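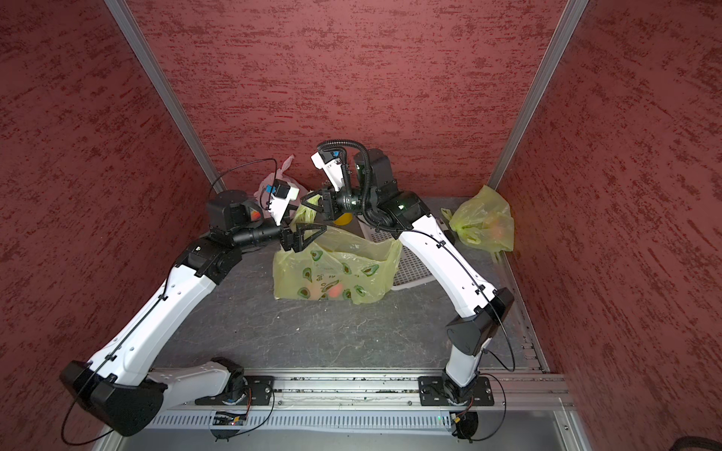
本页最后更新：5月
阅读时间：2分钟

为什么桃子要轻轻放？

小朋友，你有没有帮家里人收拾过买回来的水果？大大小小的袋子往桌上一放，心里就痒痒的，恨不得一下子全倒出来。先别急，我们慢慢来，因为水果也有自己的小脾气，有的硬邦邦，有的软乎乎，得用不一样的办法对待它们。

先说说袋子吧。塑料袋很薄很薄，薄到有时候能透过它看见里面圆圆的、橙红色的东西。像那种印着牛油果图案的黄绿色袋子，绿绿的边，棕色的果核，光看着就让人嘴馋（可惜印上去的牛油果是吃不到的哦）！袋子虽然薄，却挺能干，因为塑料可以拉得很长才断开。不过它也怕尖尖的东西，尖角一戳，就会戳出一个小洞，洞再越撕越大，水果就咕噜噜滚到地上去啦。

装袋子的时候，要先把袋口撑开，撑得宽宽的，让它站好，再把水果一个一个放进去。一只手提着提手，另一只手放水果，这样最稳当。重的放在底下，轻的、软的放在上面。要是反过来，底下的软水果就会被压得扁扁的，回家一看，哎呀，多心疼呀！

那桃子呢？桃子的皮下面住着许许多多装满汁水的“小房间”，科学家叫它们细胞。你用力一捏，小房间的墙就破了，汁水流出来，碰到空气，慢慢就变成了褐色。我们平时说桃子“碰伤了”，说的就是这件事。苹果咬一口放着会变色，也是差不多的道理。

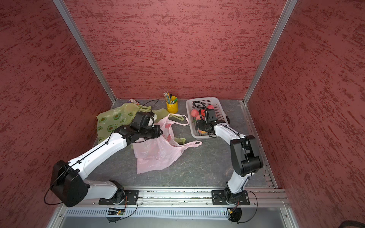

所以软软的水果住在篮子里会更舒服。有格子的篮子，边上全是小窗户，空气可以钻进钻出，水果身上的潮气也容易散掉，不那么容易发霉。放的时候最好别堆得太高，让它们肩并肩地待着，谁也别骑在谁的头上。

住在Jellcombe的Hicham Zerouali叔叔种了好多年桃树，他教小朋友用整个手掌去托桃子，像托着一只刚睡醒的小鸟，千万别用指尖去掐。我试过以后，觉得这个办法真好用，你也可以拿家里的桃子练一练，练完记得洗干净再吃！

最后还有袋子。空了的塑料袋可不要套在头上玩，那样很危险，会喘不过气来。把它压平，折成长条，再卷成一个小卷，收进抽屉里，下次出门买东西时还能带上它。

相关文章
牛油果的核为什么那么大
铅笔头上的橡皮是怎么装上去的
Cetosham果园的一天
叶子为什么是绿色的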